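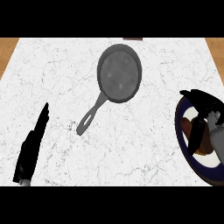

# Darkby Kitchen Pack

Simulated countertop tasks for two-handed robots, put together by Zomico. I've been running the trial copy since August and I'm really enjoying it!

## What you get

- 23 tasks, 18 of them using both hands
- 6 countertops, marble included
- Skillets, plates and food as separate objects, so you can mix them however you like
- A replay viewer (my favorite part – you can scrub through a run and pause anywhere)

## Getting started

1. Unzip the pack into `scenes/`.
2. Run `darkby check`.
3. Open `plate_and_skillet` and press play.

Setup took me five minutes, and that included finding the right folder.

## Good to know

Food slides more easily than I expected on tilted plates. Yolotzin Cisneros wrote a friction preset for this, `grippy.json`, and it's well worth trying. Sound isn't supported yet. Long runs can fill a small disk fast, so turn off `save_all` unless you need every step.

Questions and bug reports go to Wai-kit Tang. Please attach your `run.log`.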